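《布罗滕》音乐剧巡演筹备进展报告
提交:Skistuvent 舞台艺术基金
编制:Husmont 剧团制作部
2026年5月18日

一、总体情况

剧目仍按原计划推进,但我们不打算把本期写得比实际更好看。二月那份报告里说“票房前景乐观”,现在回头看,依据只有 Irport 剧场市场部的一封邮件。到目前为止,Irport 站开放预订的2,000张票售出1,000张,其中相当一部分是团体预留,尚未付款。按剧场的惯例,团体票可以在开演前退回,所以我们在内部预算里没有把这部分算作收入,也建议基金暂时不要算。

二、公开选角

儿童角色的公开选角在 Bråten 社区礼堂举行,到场登记158人,进入复试的人数还没有最后定。剧场方面的宣传稿把这次选角称为“空前热烈”,我们对此保留意见:登记的人里有不少只是陪同伙伴来看看,唱完八小节就走了。真正能连唱带跳撑完一整段的孩子不多,适合演少年主角的更少。音乐总监希望再办一场,制作部的看法是先把复试做完,再决定要不要花这笔钱。

舞蹈组的情况稍好。四名群舞演员已签约,排练从第二幕开始,第一幕的编舞还在改,改到第几稿已经说不清了。

三、舞美与道具
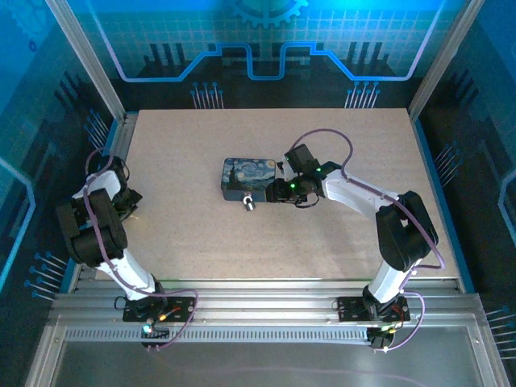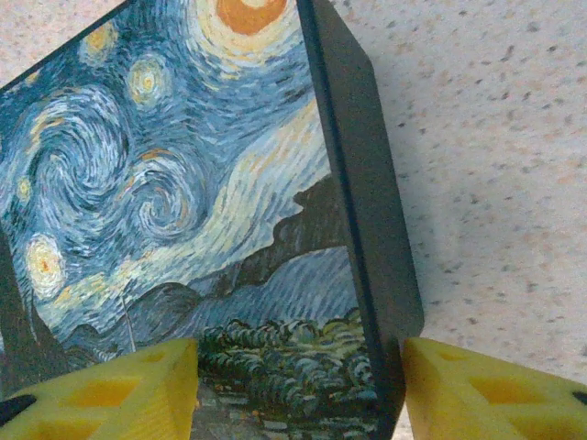
舞美是本期进度最慢、也最容易被说得漂亮的一项。设计方案在 Irport 过会时,剧场提出希望第二幕的画室一场“更有辨识度”,却没有说明辨识度指什么。讨论到最后,多数意见倾向于用观众一眼能认出的名画,有人举的例子就是印在盒状物上的那幅梵高《星夜》。我们不反对名画,只是怀疑坐在楼座后排的观众能看清多少;小件印刷品放到舞台上,灯光一打,往往只剩一块深蓝。目前的折中办法是先做一块大尺寸样板,在合成排练时从后排看过再定,样板费用控制在已批准的舞美预算之内。

转台的问题没有解决。供应商保证交货不受影响,但同一句话我们在二月已经听过一次,当时说的是另一个日期。合同里写有延期条款,制作部已经要求对方书面确认,至今收到的仍是口头答复。如果下一个付款节点前还没有书面文件,我们会暂缓付款,并准备不用转台的第二套调度。导演对第二套调度不满意,我们也不满意,但它至少能演。

四、经费使用

基金第一笔拨款已全部到账,主要支出为排练场租金、选角费用和乐谱改编。排练场租金超支,原因是第一幕编舞反复修改,占用了原定留给乐队的时段。超支部分暂由剧团自有资金垫付,没有动用基金的专项款。宣传费用支出很少,这一点不应理解为节约:海报设计还没有定稿,钱只是还没花出去。

五、需要基金关注的事项

巡演第二站至今没有签约。洽谈中的剧场表示“很有兴趣”,可是档期表上仍然没有我们的名字。我们在预算里只保留 Irport 一站的收入,第二站签字之前不作任何预测。

另外,剧场建议把预订优惠延长。我们看过同类剧目的做法,延长优惠多半只是把本来会买全价票的人提前拉进来,总数未必增加。若剧场坚持延长,希望差价由双方分担,这一条正在谈。

六、下一阶段

复试结束后提交演员名单,同时附上舞美样板的观看意见和转台供应商的书面答复(如果届时有的话)。乐队首次合乐的时间尚待排练场确认,确认后另行通知基金联络人。已付款票数与团体预留票数从下期起分开列报。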